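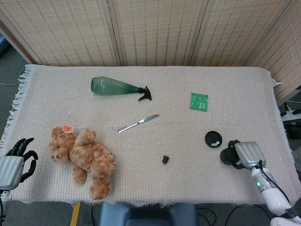 Green spray bottle on the cream blanket, with the folding screen behind

From: Divya Kartha
To: Hekstead Interfaith list
Date: Jul 11, 2026
Subject: Re: Evensong and the hall clash

Gerrit wrote:
> The choir has had the hall at six for as long as I've sung
> in it, and I'm told the meditation circle now has it too.
> Could someone tell me which of us is meant to be silent?
> Also, who has the key to the harmonium?

Gerrit, both bookings are in the diary, in the same handwriting, and it's mine. Sorry. I've moved the meditation circle to the Kandasamy Room for the rest of July. Revathi has agreed to this with a serenity that made me feel worse.

The harmonium key is on the hook behind the vestry door, under the key labelled "harmonium", which opens the shed.

Other business while I have you:

The interfaith supper went well, apart from the length of the graces. We had 3 of them and the rice did not improve. Tomás has offered to go first next year and keep it under a minute. I've saved his email.

We ordered 300 of the new hymn and reading booklets and 129 have been taken home. I'm pleased people are so devout, but would like them back. There's a box in the porch. Pranab has also found 11 with the Tamil pages bound in upside down, so if you've been singing those by turning yourself around, please swap yours for a good one.

The Hebrew reading group still needs someone to bring milk. It's the same fridge as everyone else's, and the labelled shelf is honoured mostly in spirit.

Gerrit, if six o'clock suits the choir, it's yours. Please write back before I touch the diary again.

Divya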